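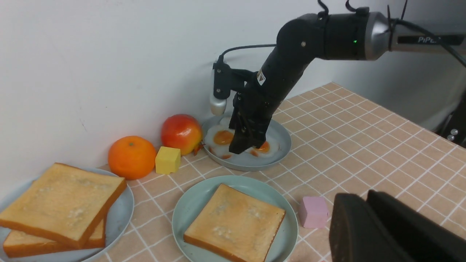

Sonntag, 17. Dezember 2023

Dritter Advent, und ich verbringe ihn mit Frühstück. Leider mit dem Frühstück anderer Leute, genauer gesagt mit dem von zwei Roboterarmen, die es weder essen noch ordentlich auf einen Teller bekommen.

Kacper will bis Mittwoch 200 brauchbare Durchläufe der Aufgabe »Ei auf Toast«. Stand heute Abend: 71. Brauchbar heißt, dass das Ei am Ende auf dem Brot liegt und dass ich beim Steuern nicht gezuckt, geniest oder laut geflucht habe. Das Fluchen wäre den Daten egal, aber meine Hand flucht mit, und dann lernt das Modell, dass man kurz vor dem Ziel einmal nach links ruckt. In Wamlow, unserem ersten Datensatz vom Oktober, ist genau das passiert. Das Modell zuckte danach so überzeugend wie ich.

Schwierig bleibt das Zugreifen. Zwei Finger, gerade von oben, und zwei Spiegeleier, die so dicht beieinanderliegen, dass man sich entscheiden muss. Wer zögert, landet dazwischen. Ich zögere oft. Slamet hat mir am Telefon geraten, vorher laut »rechts« zu sagen, und seitdem sitze ich in einem leeren Büro und sage mit fester Stimme »rechts«, bevor ich nach einem Ei greife. Es hilft ein wenig, was mir unangenehm ist.

Apfel, Mandarine und die kleinen Würfel sind nur Ablenkung. Das Modell soll lernen, sie in Ruhe zu lassen. Alle 20 Durchläufe stelle ich alles um, trage die neue Anordnung in die Tabelle ein und fühle mich wie eine Floristin mit sehr begrenztem Sortiment. Bei der vorletzten Runde habe ich das Eintragen vergessen und durfte hinterher aus den Videos rekonstruieren, wo der rosa Würfel gestanden hatte. Eine Dreiviertelstunde meines Lebens, für einen Würfel.

Gegen vier rief Mama an und fragte, was ich mache. Ich sagte, ich bringe einem Computer bei, Brot zu belegen. Sie fragte, ob ich dafür studiert habe. Ja – ziemlich lange sogar.

Die missglückten Versuche lösche ich übrigens nicht mehr. Kacper meint, die mit sauberer Korrektur seien wertvoller als die glatten: danebengreifen, hochfahren, neu ansetzen, weiter. Ich habe jetzt einen eigenen Ordner dafür, und der wächst schneller als der andere.

Morgen früh zuerst die Kameras neu abgleichen, dann Slamet fragen, ob er die Nachmittagsschicht nimmt. Er hat die ruhigere Hand und spricht von Natur aus lauter. Und Brot kaufen, für zu Hause. Eier eher nicht.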